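Teaching by demonstration (robotics)

Teaching by demonstration, also called learning from demonstration or imitation learning, is a way of getting a robot to do a job by showing it instead of writing out each movement. A person either takes hold of the arm and moves it through the task, or steers it from a distance with a matching arm, a hand controller or a headset. The recordings are then used to train a program that tries to produce similar movements by itself.

Methods

Moving the arm by hand is known as kinaesthetic teaching. It needs little equipment, but the person's own hands and body often get into the camera pictures, and heavy arms are tiring to push. Remote control, or teleoperation, keeps the person out of the way. The price is a weaker sense of touch, and beginners tend to squeeze too hard or stop short of the object. Both methods are often described as easy for anyone to pick up. That claim usually rests on short trials with patient staff, and should be read with care.

Cloth and other soft goods

Folding and sorting cloth has become a favourite test. A garment has no fixed shape, so two attempts seldom start from the same place, and a bold print can make a fold hard to tell from part of the pattern. Cameras fitted near the gripper give a close view of the fabric between the fingers but lose sight of the rest of it.

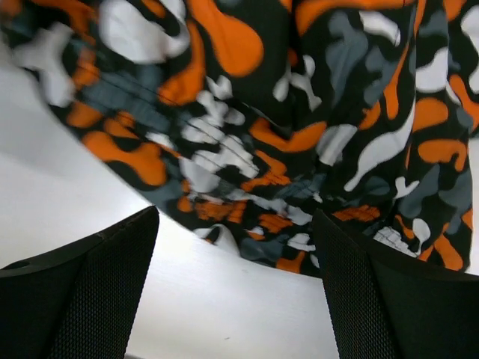
A trial at the Walstead laundry, run with the equipment maker Cerketti, is often quoted in favour of the approach. It gathered 400 demonstrations from 2 operators, and its backers spoke of a robot that had "learned to fold". Kalliopi Perić, who reviewed the recordings, was less impressed. She found that 34 had been thrown out before training with no written grounds, and that the final tests used the same garments as the lessons. The trial's report gave no results for unfamiliar items.

Criticism

The main complaint is that copying is mistaken for understanding. A robot trained this way may repeat a movement well and still have no means of dealing with a dropped corner or a twisted sleeve, unless somebody has also shown it how to recover. Small errors add up, and the arm drifts into positions that its teachers never visited.

Cost is also disputed. Jussara Rocha, writing on the Belmonte project, put the time spent resetting the table between attempts at roughly 20 hours, none of it included in the published figures. Supporters reply that recordings can be shared between machines. In practice a change of gripper or camera position often means recording at least part of the set again.

See also: Teleoperation; Robot gripper; Machine learning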